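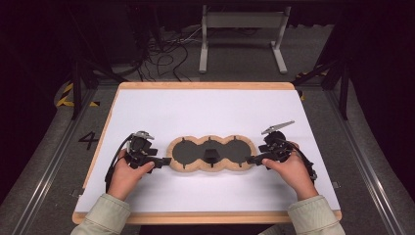

Station 4, Cullville: both hand-held grippers at the three-lobe tray, block in the middle recess.

Pidberg, Cullville site
Station maintenance meeting, Station 4
Minutes, May

Present: Svyatoslav Sydorenko (chair), station lead, two operators (early and late shift), maintenance technician, controls engineer, stores
By phone: Drosgate service desk, items 3 and 4 only
Apologies: safety adviser (comments sent in writing, see item 7)

Meeting opened 9:10 a.m.

1. Minutes of the last meeting

Accepted with one correction. Under item 5 the zero check was recorded as weekly. It is done at every shift start and has been since the second pair of grippers was put into use. The station lead will correct the filed copy.

Actions carried over: spare trigger springs (received, in stores, closed); label for the station disconnect (open); updated drawing of the table frame (open, see item 6).

2. Station status

The controls engineer reported 1,330 cycles logged at Station 4 since the last service. Of these, 17 were stopped by the operator or rejected by the software. The stops were sorted by cause before the meeting:

Left gripper position signal lost or jumping: 9
Tray moved on the table during the cycle: 5
Operator stop, no fault found: 3

No stops were charged to the right gripper. The late shift operator said the right trigger is stiffer than it was at the last service but still returns fully. Technician to look at it when the left unit is back together. Not treated as a fault for now.

The chair asked whether the three stops with no fault found were on one shift. They were split between both. No further action.

3. Left gripper, signal loss

Main item. The technician gave the findings.

The fault shows as a jump in reported jaw opening while the jaw is not moving. It can be brought on by bending the cable close to where it leaves the gripper body. It can't be brought on by bending the cable farther along, or by moving the connector at the far end. The connector was opened and the pins inspected; all seated, none bent, no discoloration.

The cable was swapped with the one from the spare unit. The fault did not appear in 50 open and close movements with the cable bent by hand at the exit. The original cable was then put back and the fault appeared again within the first few movements. The cable is taken as the cause. The sensor and the board in the gripper body are considered good.

Drosgate asked how the cable is routed. The station lead explained that the left cable is let down in a loop across the table surface and goes off toward the left side, while the right cable leaves from the back of the gripper and runs more directly to the right side. Drosgate's view is that the loop is acceptable but that its weight should not hang from the exit point when the operator lifts the gripper. They recommend a strain relief clamped to the gripper body, with a short length of slack between the clamp and the exit.

The early shift operator objected to a clamp on the underside, where the fingers go. With both hands wrapped around the handles there is very little free space, and a screw head there would be felt all shift. Agreed that the clamp is to be fitted behind the handle and that both operators will try it before it is made permanent.

Drosgate will send two cables of the current type. They confirmed the bend relief on the current type is longer than on the one installed. Delivery time not given. Until then the cable from the spare unit stays on the left gripper, and the spare unit is tagged as incomplete and must not be issued.

Stores noted that the spare has been issued incomplete once before. The tag is to go on the unit itself and also on the shelf.

4. Zero and span check

The controls engineer presented the check as it is now done:

a) Station power on, both grippers lying on the table, triggers released. Wait for the ready signal.
b) Close the left jaw fully by hand. Read the value. Record it on the shift sheet.
c) Open fully and read again. Nominal is 83 mm.
d) Repeat for the right gripper.
e) If either reading is outside the band on the sheet, run the zero routine once and repeat. If it's still outside, stop and call the technician.

The late shift operator pointed out that step e has been read two ways. Some sheets show the zero routine run three or four times in a row until the value came in. The chair said this hides exactly the fault discussed in item 3. The sheet will be changed to read "once only" and a box added for the number of the call to maintenance.

Drosgate added that the full-open reading should be taken with the trigger held at the stop with steady pressure — not snapped open. Snapping it gives a reading that is slightly high for the first moment. Controls engineer to add this to step c.

There was a short discussion on whether the metal fingers need to be checked separately. The fingers are fixed to the top of each gripper, and a bent one does not affect the jaw reading. The technician checks them against a flat plate during monthly service. The early shift operator asked for a quicker check at shift start. Agreed in principle: technician to propose a simple gauge. It should not need any tool other than what is already kept at the station.

Drosgate left the call at 9:45 a.m.

5. Tray

Five stops were caused by the tray moving. The tray sits in the center of the table's white surface, and at present it is held by thin double-sided tape, renewed at service. The surface is smooth and the tape lets go at the edges after repeated wiping with cleaner.

Options discussed:

Thicker tape. Rejected by the technician. It lifts the tray, and the software heights would have to be set again.

Screws through the tray. The station lead does not want holes in the table surface while trays are still being exchanged between stations.

Locating blocks fixed outside the tray outline. Supported. The three-lobe outline gives good places for them, as a block set where two circles meet would stop the tray from sliding lengthwise and across. The operators asked that nothing stand at the two ends, where the gripper jaws come in toward each other.

Ha, who supply the trays, have been asked for the outline drawing. They sent an older one that does not show the notches at the rim. The technician will measure the tray on the station instead and make the first set of blocks in the Cullville workshop. If they hold until the next service, a set will be made for each station using this tray.

Cleaning was also raised. Dust collects in the recesses and in the corners beside the small black tabs. Compressed air is not to be used, as it puts the dust onto the grippers. Brush and vacuum only. The station lead will add this to the shift sheet.

The block used for the setup run was discussed briefly. It should be placed in the middle recess for setup and not in either outer one, so that both grippers travel the same distance to reach it. The late shift operator has been doing this already. To be written down.

6. Table and frame

The technician checked the table for level and for movement at the front edge, where operators rest their forearms. Level is good in both directions. No movement at the front edge. The fitting at the front right corner was found tight. The matching check on the left was not done, as the cable was in the way at the time, and is carried to the next service.

Updated frame drawing still open. The drawing on file shows the table turned end for end. The controls engineer has taken new dimensions from the floor rails and will issue a revised sheet. Until then, nobody is to set the table position from the filed drawing.

Marks for the table feet were requested, so that the table can be put back after floor cleaning without a full position check. Agreed. Paint to be used, same type as the station number on the floor.

7. Floor and cables

Written comments from the safety adviser were read out. There are loose coils of cable on the floor behind the table, with some of it going up to the equipment at the back. The adviser wants these tied, kept off the floor where the length allows, and kept clear of the feet of the white stand. Hazard tape near the stand bases is to be inspected and renewed wherever it has lifted.

The controls engineer agreed but asked that cables not be tied into one bundle. The signal cables are to be kept apart from power for their full length. The work is to be done with the station off and locked, and the zero and span check is to be run afterward for both grippers before the station is released.

8. Other business

Stores asked for a list of parts that should be held at the site and not ordered as needed. First proposal: one cable per side, one set of trigger springs, one pair of fingers, tape for the tray until the blocks are proven. Chair approved the cables and springs. Fingers deferred until the gauge is in use and it's known how often they go out.

Swapping left and right grippers to even out wear was suggested by the late shift operator. Not agreed. The calibration values are stored by side, and a swap without reloading them would give wrong openings on both.

9. Actions

Correct last minutes, item 5 — station lead
Tag spare gripper and shelf — stores, today
Trial strain relief, left gripper — technician with both operators
Fit new cable on arrival, return spare cable to spare unit — technician
Revise shift sheet (steps c and e, tray cleaning, block position) — controls engineer and station lead
Proposal for finger gauge — technician
Tray locating blocks, first set — technician
Check left-hand table fitting — technician, next service
Revised frame drawing — controls engineer
Table foot marks — station lead
Floor cables and hazard tape — controls engineer, technician
Label for station disconnect (carried over) — technician

Meeting closed 10:20 a.m. Next meeting after the new cables have been fitted; S. Sydorenko to send the time.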